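Notes on the kitchen table tasks at Sutport

The teaching work at Sutport resumed in November, and I have been asked by several readers to set down how a session is now arranged. The present task is a modest one. An operator guides the arm from a second set of controls, takes hold of a container, moves it with respect to a glass bowl and releases it. Each attempt is recorded from start to finish, including those which go badly.

We aim for 70 attempts per operator, taken in blocks of 10 with a pause between blocks. The earlier practice of working in blocks of 12 was given up after operators reported tired wrists, and I have seen no reason to return to it.
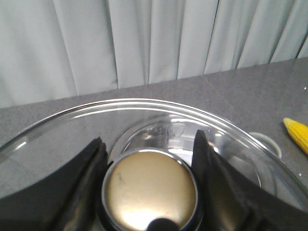

Clear glass remains the most troublesome material we place on the table. Its edges catch the light, and an operator working only from the wrist view can misjudge how near the rim is. New operators are therefore asked to approach slowly and to look at the side view before lowering anything. The Grasano controls allow the speed of the arm to be reduced for this purpose, and I would recommend the lowest setting during the first block.

Guiding the arm directly by hand is still permitted for short movements. It gives a smoother path, in my view, although the operator's own sleeve tends to enter the recording. Verhoeven has asked that such attempts be stored separately, and this is now done.

A further 4 operators will begin training shortly. The written guidance has been revised for them, and the section on releasing objects near a rim has been made considerably longer. Comments on that section may be sent to me by the usual route.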